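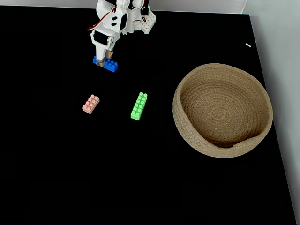

Endska brick-to-basket set

README for version 2
Maintained by Carys Probert and Normand Després, Skolten returns room, Ukby

Summary

Endska is a set of teleoperated recordings of a small robot arm picking toy bricks off a black work surface and putting them in a round woven basket. It was recorded at Skolten, where returned brick sets are checked and repacked for resale. The set comes with notes from the people who do that work by hand. The notes are in the folder called bench and we would ask you to read them before you use the rest.

Contents

episodes/ 400 recordings, one folder each
episodes_failed/ 104 recordings where the brick was dropped, missed or left on the surface
bench/ written notes from sorters, May to the end of recording
labels.csv one row per episode: brick color, number of bricks at start, operator code, outcome
CHANGES.txt

The failed episodes are not included in the 400. Version 1 mixed them together, and the outcome column was wrong for part of it. Please don't use version 1.

The task

Bricks are laid out by hand on the surface. The operator drives the arm to one brick at a time, closes the two fingers across the narrow width, lifts, and releases over the basket. An episode ends when the surface is clear or when the operator gives up. Layouts change from one episode to the next and so does the position of the basket. Operators were told to work at a pace they could keep up for an hour.

The fingertips are wrapped in tape. The tape was replaced when it wore through, so its look and grip vary across the set. We did not log every change. If your model is sensitive to the fingertips, treat this as uncontrolled.

The basket is soft and its rim does not hold a shape. In some episodes the rim is folded in and a brick lands on the fold. We count that as success if the brick stays in the basket.

Who recorded it

All operators are sorters from the returns room. They volunteered and were paid their normal rate, and recording time counted as shift time. Each has a code in labels.csv. The list matching codes to names is kept by Carys and will not be shared. Two people asked to have their episodes taken out after version 1, and they were. You can ask for the same at any time, including after you leave the company.

Why we recorded it

Sorting at Skolten means picking bricks out of a tray, looking them over and dropping them in the right container. Most complaints from the room are about wrists and thumbs. The plan, which the room calls Yu after the name on the first planning sheet, is for an arm to do the plain transfer of bricks that have already been checked. People keep the checking: cracks, bite marks, wrong-brand bricks, paint.

What changes for the people in the room

This was agreed in writing with management and is copied here at the sorters' request.

Checking and transfer become separate jobs. Before, one person did both.
Hourly brick targets do not apply at a station with an arm. The old target was 800 bricks per shift on mixed returns, and it stays in place at the hand benches until it is reviewed.
Anyone can stop the arm and does not need to give a reason. Stops are logged by station and never by person.
Training on the arm is open to the whole room, evenings excluded.
Episode data will not be used to rate operators against each other.

Not settled: what happens to the lower pay step, which was tied to transfer work. Normand raised it at the Tuesday meeting and has no answer yet. We will update this section when there is one.

From the bench notes

Lightly edited for spelling.

"It's slower than me by a lot. I don't mind that. I mind when it stops halfway over the basket and I don't know if it's thinking or broken."

"My hand feels better on recording days. My eyes don't. You stare at the tips the whole time."

"The small bricks I can grab any way I like. With the arm you have to line up square or it spins out."

"Checking all day with no picking in between is a long day. Please rotate us."

Rotation was added after that last note. Sorters now switch between checking and the arm station at the break.

Known problems

Operators got better as they went, so later episodes are smoother. Split by operator or by date order if this matters to you.
The layouts are tidier than real returns. Bricks rarely touch each other, and there are no piles.
Dark bricks are underrepresented because they were hard to see against the black surface.
Time per episode includes pauses when someone spoke to the operator. We left them in.

Uses we ask you to avoid

Do not use operator codes to estimate individual speed or skill. Do not quote our success rate as evidence that a sorting room can run with fewer people. The set covers one step of the job on laid-out bricks, and says nothing about checking.

Contact

Carys for the recordings and removals, Normand for the bench notes and anything about the agreement. We both work early shift and answer mail after 2.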